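Fri 12 May

**Sollex says fee problem is fixed. Its own review leaves most of the questions open.**

NARSTEAD -- Sollex, the consumer lender that has spent the spring telling customers its fee troubles were small and accidental, said it will refund 187 borrowers who were enrolled in a payment protection plan they say they never asked for. The company called the matter closed in the second line of its statement. It took until the fourth page of the attached summary to say how the borrowers were found.

They were found by complaining. The review, carried out by the consulting firm Pfister and paid for by Sollex, looked at customers who had written or called to object to the plan between January and the end of March. Borrowers who never noticed the charge, or who noticed it and let it go, were left out. The summary describes this as "a focused sample." Sollex did not say whether a wider search is planned, and a spokesman answered a written question on the point by sending the same summary again.

The plan is sold under the name Grudus. It costs $55 a quarter and promises to cover up to two loan payments if a customer loses a job or falls ill. Sollex adds it at the loan signing, on a tablet, as one of several boxes on a single screen. The company says each box must be tapped by the customer. Several borrowers in Narstead have told this paper that the box was already filled in when the tablet reached them, and that the branch employee described the screen as "the standard stuff."

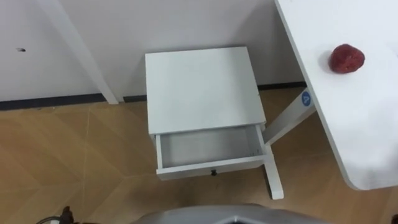
Sollex says Grudus is a real benefit that pays real claims. The summary is thin on that subject, and we asked the company for the number of claims filed, the number paid and the average payment. What came back was a link to the product brochure, along with a note that claims data is "commercially sensitive." For a customer who has been paying for coverage, that's a bit like pulling out the drawer of a little white nightstand and finding bare white board on every side. The plan may well pay out as promised. A lender that wanted people to believe it could publish one table and be done.

The brochure does explain why some claims might go nowhere. Job loss is covered only if the borrower has worked for the same employer for 200 days before the claim. Seasonal work does not count, and neither does self-employment. Narstead has a good deal of both. Sollex's loan application asks about employment on the first screen, so the company knew, at the moment the Grudus box was tapped by somebody, whether the customer in front of the tablet could ever use it.

Asked if any of the borrowers now getting refunds were ineligible for the job loss benefit from the start, Sollex said it "does not comment on individual accounts." The question was about the whole group.
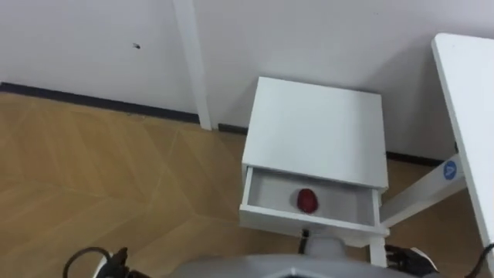 Vol. 30, No. 19 | Page 4

The refunds come with terms. Customers will get back the plan charges and will not get the interest they paid on them. That matters more than it sounds, as Grudus is billed to the loan balance when a borrower has no card on file, and interest runs on it from that day. Sollex says the interest is "minimal in nearly all cases." It gave no figure for the cases where it isn't.

Borrowers have 30 days from the date of the letter to accept. Accepting means signing a one-page form that gives up any further claim over the plan, including for interest, late fees or damage to a credit record. The form is written in plain language, to the company's credit, and the waiver is in the same size type as everything else. Still, it's an odd thing to ask of people whose complaint is that they agreed to something without meaning to.

What happens to a customer who throws the letter away is less clear. The statement says unclaimed refunds "will be handled in accordance with company policy." The policy is not attached.

Then there is the cause. Pfister's summary blames "inconsistent presentation at the point of signing," and recommends more training for branch staff. The word "goal" does not appear in it, and neither does "bonus." Two former employees of the Narstead branch, who asked not to be identified because they still work in lending, said the office had a weekly target for Grudus sign-ups and that missing it two weeks in a row meant a phone call from the regional office. One of them said the tablet screen was reset by hand before each signing, and that "reset" was a loose term.

Sollex denies that it sets targets for any add-on product. It says branches are given "participation expectations." We asked how those differ from targets and had no reply by press time.

The company also says no managers were disciplined, as none was found to have done anything wrong. That finding would carry more weight if the review had included interviews with managers. According to the summary's own list of sources, it relied on customer letters, call notes and a copy of the training manual.
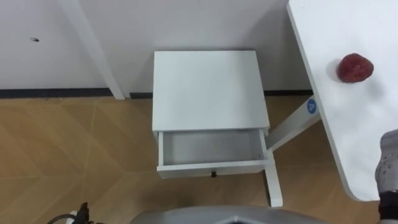 ## What changes now

Starting with new loans next month, Grudus will be moved to its own screen, with the price shown and the box left blank. Customers will get an email the next day with a cancel link. Both are sensible steps, and both could have been taken in January, when the first complaints in the Pfister file came in.

Existing customers who did not complain will see no change. They will keep being billed unless they call. The number is on the back of the quarterly statement, and when we tried it on two afternoons this week the recorded menu offered payments, payoffs and new loans. Cancellation was under "other."

The state banking office confirmed that it has received complaints about Sollex and would not say how many or whether it has opened an inquiry. Sollex says it is "cooperating fully with all parties," and it declined to name the parties.

Borrowers who want to check their own loans should look for the letters GRD on the statement, usually below the interest line. Those who get a refund letter can ask for the interest in writing before signing the form. Sollex has not said it would agree.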